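Does randomizing the clutter help, or am I fooling myself with 34 trials?

I've got two arms on a rail and a little yellow shelf, and the task is sponges and the bottom compartment of the shelf. I keep other stuff on the floor as distractors (mug, spoon, tape, more sponges) and I'm trying to work out whether that's buying me anything. Views from the wrist and from the fixed camera: 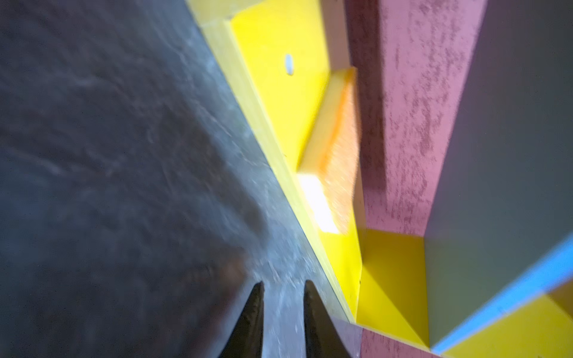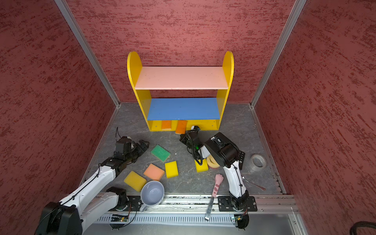
Posted by plerkau_bench, 2021-09-11

OK so, the long version. I train a policy by copying demonstrations, nothing fancy. I collected 104 demos, all teleoperated by me, so they share my bad habits. In one half of them the floor had only the sponges on it. In the other half I tossed in household junk and moved it after every demo. Then I trained one policy on each half, same settings, same number of steps, and ran both of them on a messy floor.

The clutter policy got more successes. Great! Except I only ran 34 trials in total, split evenly between the two, and I reset the floor by hand each time. I've been calling it "a clear improvement" in my notes and a friend asked me how clear, and I didn't have an answer.

There's a second thing that bugs me. When the clean policy fails, it mostly doesn't fail by going for the wrong object. It gets to the shelf fine and then the fingers stop short of the front edge and close on air. I would've expected it to get confused by the mug or something. I feed both camera views in at the same resolution, and I have a hunch the wrist view is doing most of the work near the shelf and the fixed view does the rest, but I don't know how to check that without retraining everything.

I'd like to write this up for the Dorkcombe workshop, short format. What would you want to see before you believed it? And has anyone seen that stopping-short thing? I changed the wrist camera's exposure in June, before any of these demos, so it isn't a mismatch between old and new data, I'm pretty sure.

troncoso_lab

Seventeen trials a side is thin. You can have a real effect and still not be able to show it with that, or have nothing and get a nice looking gap. Do the interval on each success rate before you do anything else and look at how wide they are. Mine were embarrassing the first time I did it.

What I'd change, and this matters more to me than the count: stop resetting by hand from memory. Write down a list of floor layouts before you run anything, mark the positions with small bits of tape or overlay a saved picture on the live view, and run both policies on every layout. Then you can compare them layout by layout, and you'll see whether the clean one loses everywhere or only when something sits close to the shelf. Shuffle which policy goes first too. If you can, have someone else start the runs so you don't know which one you're scoring. I caught myself being generous to my favorite (half a sponge over the edge, sure, that's in!).

Also decide now what counts as a success and put it in the paper. If one sponge ends up leaning out past the front edge of the shelf, is that a pass or not? Either is fine but pick before you score.

On the cameras, you don't need to retrain to get a first hint. Take the trained policy and swap in a wrist image from a different moment while leaving the fixed view alone, then do it the other way around, and see how much the predicted action moves. You can do it offline on saved demos. It's crude, and a policy that has never seen mismatched views can do strange things, so I wouldn't put it in the paper as proof. It'll tell you where to spend your time though.

guneven

just collect more data. we went up by 77 demos on ours and it fixed everything. clutter or no clutter didn't matter

dorkcombe_regular

More data may well help but it won't tell you if the clutter did it, so I'd ignore that for this particular paper.

About stopping short: yes, I've had it, twice. The first time it was my demos. I slowed way down before every grasp and paused, so the policy learned that near the shelf the right thing to do is sit still. Plot the gripper speed in your demos against distance to the shelf and see if there's a big flat patch. I trimmed the pauses and most of it went away. Yours are all from one person so this would be my first guess, and it's a cheap check. Do it for both halves separately! If you happened to pause less in the cluttered half, that alone could explain your result and it'd have nothing to do with what was on the floor.

The second time it was the wrist view. Close in, mine was mostly big flat patches of color, and the policy seemed to have a poor idea of how far away the edge was. Look at your own wrist picture, there's a lot of bright yellow up there and some glare on the sponge-looking block. I can't tell you from one picture that this is your problem. I'd try color and brightness changes during training and see if the clean policy moves. Change one thing at a time, please, or you'll be back here asking which one worked.

For a short paper I'd want the layouts, the success rule, the intervals, and 10 failures shown for each policy if you have that many. Uncut video, sped up is fine. I'd read that over a big table any day.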